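Applied Automation, Unit 6: Looking Hard at a Gripper Kit
Notes by Viola Lo Presti
Reading to finish before the lab: kit manual, sections 2 to 5

I've been looking forward to this unit since November, when the Stondura kit arrived and Gaetano Cirillo and I stayed late just to open the boxes. It's a two-finger gripper with a small camera at the wrist, a controller, and a set of swap-in fingers, and we're going to review it the way a buyer should: by making it do things it may not like.

Start with what you get. The box holds 84 parts if you count every screw (the packing list does, bless it). The fingers go on with four bolts each. The controller talks to the Onsri software, and the first setup took me 12 minutes with the manual open on my knees. I love a manual with real drawings in it!

What we want to know is how well the kit handles things people use every day. Blocks and cubes are fine for a first hour, but they have flat sides and they don't hide anything. A metal cylinder is a much better teacher. The fingers have only a small patch of the curve to press on, and the shine gives the camera trouble, with reflections that shift as the arm moves. Add cloth and you have a second material that folds, bunches and swings while the metal keeps its shape.
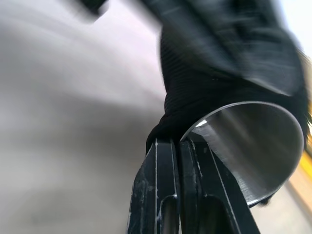
Fig. 6.1. Wrist camera view: the two fingers gripping a stainless-steel cylinder, with ribbed black fabric around it.

Spend some time on Figure 6.1 before the lab. Look at how sharp the scuffs on the fingers are compared with the gray background, which is nothing but blur. The fingers are fixed relative to the camera, so they stay crisp when other things smear. That's a gift when you're reviewing footage - you always have one steady reference. Notice too where the fingertips meet the steel, just under the rim, and think about what you would want to know about that contact that a camera can't tell you. Force is the obvious one. Write down two more.

Questions of value come next. The Brareck kit, which Remo De Luca's group used last year, has softer fingers and no wrist camera. I like its quiet motor a lot. I still find the wrist view so useful that I'd have a hard time going back, but argue with me! A good review says who a product is for, and a shop that packs one kind of box all day may have no use for a camera.

For your own review, hand in one page:

Setup: what you did, in order, and where you got stuck.
Grip: three objects, at least one of them round and one with cloth on it.
Camera: one still you learned something from, and what you learned.
Verdict: who should buy this, and who should pass.

Pages go to Cosimo Valentini in room 208 by 2nd January. Spare finger bolts are in the top drawer there too.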